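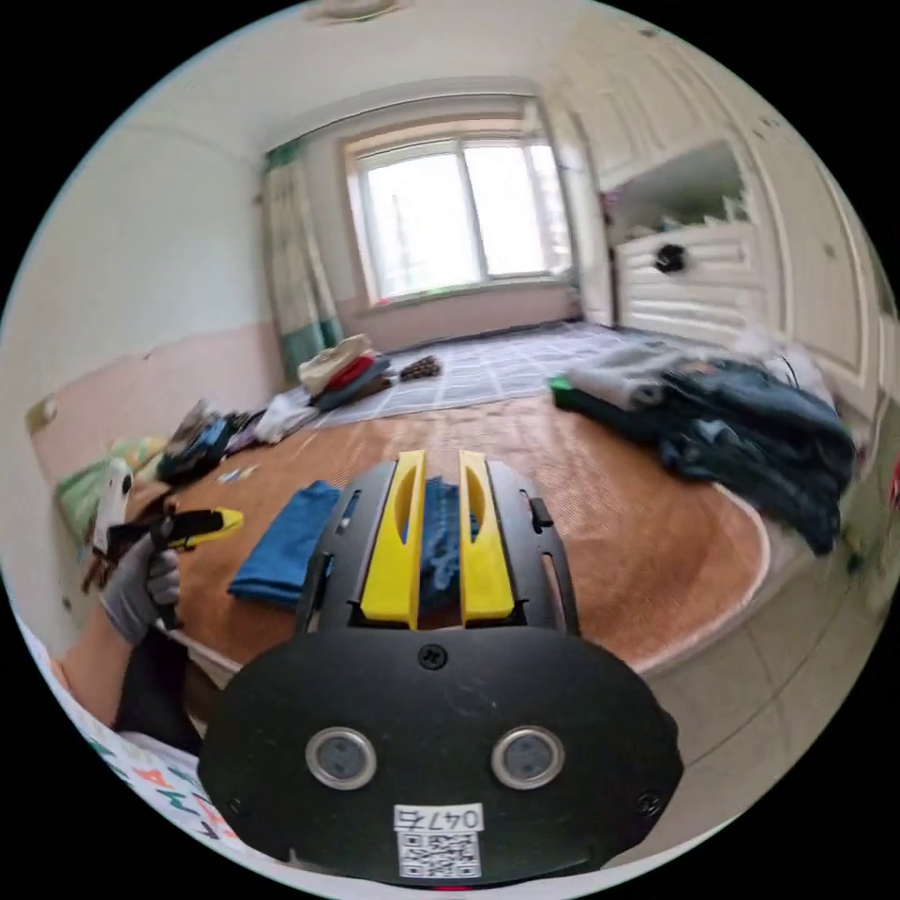
Visitors who came expecting a finished robot said they were surprised to spend most of the afternoon watching people fold laundry, and several remarked that it was the first time they had understood where a machine's instructions come from.

The comments were collected at the close of the open day held by Olero at its Llanos site on 2024-01-16. The event drew 107 registered visitors, among them residents of the surrounding district, students from two technical programs and representatives of companies that supply the home care sector. It was the first occasion on which the company had opened its household tasks program to the general public.

The program records how people handle ordinary items in ordinary rooms. Operators work with hand-held grippers fitted with two fingers, and the movements they make while picking up, turning and setting down clothing are stored for later use in training robot arms. Olero began the work with kitchen tasks and moved to bedrooms and clothing last year. Towels, denim and knitwear are now handled in the same sessions, an arrangement that the company says gives a more realistic record than sorting each type of fabric into a session of its own.

Guests were received in groups of 16. Each group heard a short introduction, watched an operator at work and was then invited to try a gripper at a practice table. Staff were present to assist, and visitors were asked to remove rings and bracelets before taking part. Many found that lifting a single layer of cloth from a pile called for more patience than they had supposed. A second attempt was offered to everyone who wished to make one.

According to figures presented during the introduction, the program has completed 329 recording sessions to date. Olero intends to reach 2000 before it publishes a first report on the results. The company stated that sessions in which an item is dropped or folded badly are kept on file along with the others, and are marked accordingly.

A question period followed the demonstrations. Visitors asked how long it would be before a robot could put away a family's laundry without help. Olero declined to give a date. Its representatives noted that soft materials remain difficult for automated systems — a shirt seldom lies the same way twice — and that present work is limited to short tasks carried out under supervision. Other questions concerned privacy in furnished homes. The company replied that recordings are made only with the written consent of the household, and that personal papers and photographs are put away before a session begins.

Toltov, which maintains the grippers used in the program, provided a display of worn and replacement parts in the entrance hall. Folard supplied the practice table and the textiles placed on it. Both firms have extended their agreements with Olero through the end of the year.

A second open day is planned for February at the same location. Admission will again be free of charge, but places must be reserved in advance through the reception desk at Llanos. Children under the age of 16 are welcome when accompanied by an adult. Groups from schools are asked to state the number of participants when they make their reservation.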